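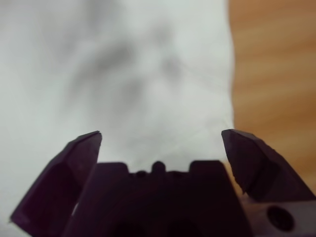
How to Fold a White T-Shirt on a Tabletop

I love folding t-shirts. There, I said it! Towels bore me and fitted sheets make me cranky, but a plain white tee on a good big table is about the most satisfying little job in the house. If yours come out of the drawer looking like they lost a fight, try it my way. It's the method I learned from my aunt in Drorwood, with one change of my own that I'll get to in step 4.

What you need

A clean, fully dry t-shirt
A flat table, wiped down (a bed is too soft, the fabric sinks and you can't get a straight edge)
Your hands
A drawer, shelf or box for when you're done

Step 1. Open it up

A shirt that comes out of the basket in a heap has to be opened before anything else. Look for two corners of the bottom hem, pick them up and give the whole thing one good snap in the air. Lay it on the table and find the collar. The care label tells you which side is the back, so you won't be guessing.

Step 2. Turn it sideways

Most people put the neck at the far side of the table, away from them. I turn mine so the neck is to the left and the hem is to the right. You get the whole long side of the shirt right in front of you and you don't have to lean! (Left-handed? Flip it, neck to the right.)

Step 3. Smooth it

Start at the middle of the chest and push outward with flat palms, toward the hem first and then toward the sleeves. Don't chase every tiny crease. What matters is that the side seams aren't twisted and the hem lies straight. If one hem corner wants to flare out, give it a little tug and move on.

Step 4. Sleeves first

My aunt folded the whole side over and dealt with the sleeve afterward. I do the sleeves before anything else, and I will defend this forever. Take the far sleeve and fold it back at the shoulder seam so it lies on the body of the shirt. Pat it down flat, then do the near one the same way. You're aiming for a plain rectangle with no bits sticking out. A sleeve that bunches up at the shoulder makes a lump in the finished fold, so open it out and go again if it does.
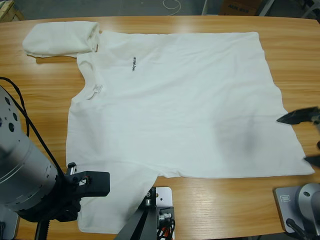
Rory Laing wrote in to say he skips the sleeves completely, rolls the shirt from hem to collar and tucks it in a suitcase like that. Fair enough, Rory! Rolling is great for travel. For a drawer I still want flat sides and a crisp edge, so on we go.

Step 5. Bring in the long sides

Fold the far side toward the middle, stopping just short of the center of the collar. Bring the near side up to meet it. Now you have a long strip, the same width from neck to hem. Run your hand along it once to push the air out.

Step 6. Fold it down

Pick up the hem end and bring it over to just below the collar. Fold in half again. If your drawer is shallow, go in thirds the second time and the shirt will stand up on its own edge, which makes me happier than it should.

A few extras

Printed shirts: keep the logo on the outside of the last fold so you can find the one you want without digging.

Thick cotton: stop after the first fold in step 6 and stack the shirts flat.

Kids' sizes: skip the second fold completely, they're short enough already.

Put on some music, clear the table and do the whole pile in one go. By the third shirt your hands will know the way.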